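Workshop kitchens and shared spaces > Cleaning and care

Thread: White marks on top of black benchtop appliance, won't shift

tealbucket
We have a large black worktop appliance in the corner of our shared workshop, the sort with a knob on the front and a small display. It belongs to the whole unit, so everybody uses it and it gets wiped when somebody remembers. The flat top has gone dull and has white specks all over it. I have been told it is my turn to sort it out before we have people round in June.

What I have tried so far: warm water and washing-up liquid, then the same again with a proper soak under a wet cloth. It looks fine while damp and the marks come back when it dries. The label inside the door says Coltik, but I can't find a manual for it anywhere.
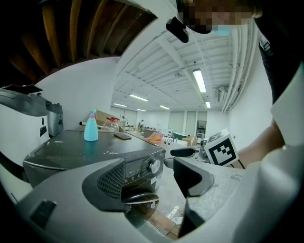 The other thing is that the top gets used as a shelf. Spray bottles, phones, whatever people have in their hands. I don't mind that when it is switched off but I would like to know if it is doing any harm. There is no other free surface at that end of the room, as the counter behind is full of bottles and boxes.

So two questions. What takes white specks off a dark painted top, and should I be making a fuss about things being put on it?

Ponero
Could be limescale. If the marks vanish when wet and come back when dry then I would say hard water left on the surface by the cloth. White vinegar, half and half with water, on a soft cloth. Leave it for a couple of minutes, wipe off, then rinse with clean water and dry it straight away. Drying is the part people skip.

Try it on a back corner first.

gritandglaze
I wouldn't use vinegar on a painted top without knowing what the paint is. I did that on an old oven and it left a patch that was duller than the rest. It might be scuffing and not scale at all. Run a fingernail over one of the specks. If you can feel it, it is something sitting on the surface. If you can't, the finish has worn and no cleaner will bring it back.

Ponero
Two minutes of half-strength vinegar isn't going to strip paint. Your oven was probably on its way already.

gritandglaze
It was three years old.

tealbucket
Fingernail test done. Some of them I can feel and some I can't, so I suppose it is both. The ones I can feel are mostly along the front, above the display. The rest of the top just looks scuffed.

How do I get at the raised ones without making the scuffs worse?

lowshelf
Plastic scraper, the kind sold for ceramic hobs, held almost flat. Not the metal blade. Damp the area first. Then a microfibre cloth. I use Trumley paste on ours for the last bit but go easy, it is slightly gritty and you will see circles if you rub in one place.

On the shelf question, yes, make a fuss. Anything in a spray bottle will dribble sooner or later, and if it dries on a warm top you get exactly what you have got now. What is in the bottle that lives up there?

tealbucket
Good question. It has no label. I assumed water but I will ask.

Petridis
Never mind the dribble, it's the heat you want to think about. If the thing under it is an oven or a heater, a plastic bottle standing on top is asking for trouble, and if there's alcohol in it you have a fire risk as well. Same goes for phones. We had somebody leave one on a drying cabinet over a lunch break and the back came unstuck. Ours has a rule now that the top stays clear, switched on or not. Less to remember.

lowshelf
Agree about the heat. And label the bottle whatever is in it.

tealbucket
Asked around. It is diluted glass cleaner, mixed up in an old bottle. So that might be the specks as well. I have put a label on it.

The top does get warm, I had my hand on it on Tuesday with the display reading 142 and it was warmer than I expected, though I could keep my hand there.

gritandglaze
Then don't clean it hot. Let it go properly cold first, unplugged at the wall. Cleaner on a warm surface dries before you can wipe it off and you go round in circles.

Ponero
Fine, we agree on that one.

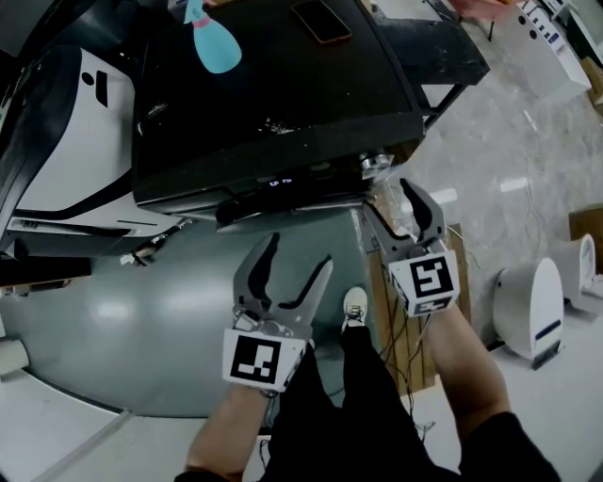

Petridis
While you are doing the top, do the stand and the floor as well. Thin metal legs collect all sorts, and if yours has them you should be able to get a long brush between them without shifting anything heavy. I'd also move any loose cables off the floor before you start with water. Hook them up or coil them, it takes five minutes.

tealbucket
Cables are a sore point. There is a tangle of black ones hanging down a board next to it and none of us will own up to them. I will tie them up out of the way for now.

lowshelf
If the worn part bothers you when it is clean, a silicone mat cut to size hides it. Mine was 30 by 40 and cost next to nothing.

gritandglaze
A mat on top just gives people permission to put things on it.

lowshelf
They are doing it anyway.

Petridis
Put up a small shelf at the side. You won't stop people putting things down, so give them somewhere to put them. A bracket and an offcut would do.

tealbucket
We have offcuts, so I will try the shelf. Plan is cold and unplugged, plastic scraper along the front, weak vinegar on a back corner to see what happens, then decide about the paste. I will report back at the weekend.

Ponero
Rinse and dry after the vinegar.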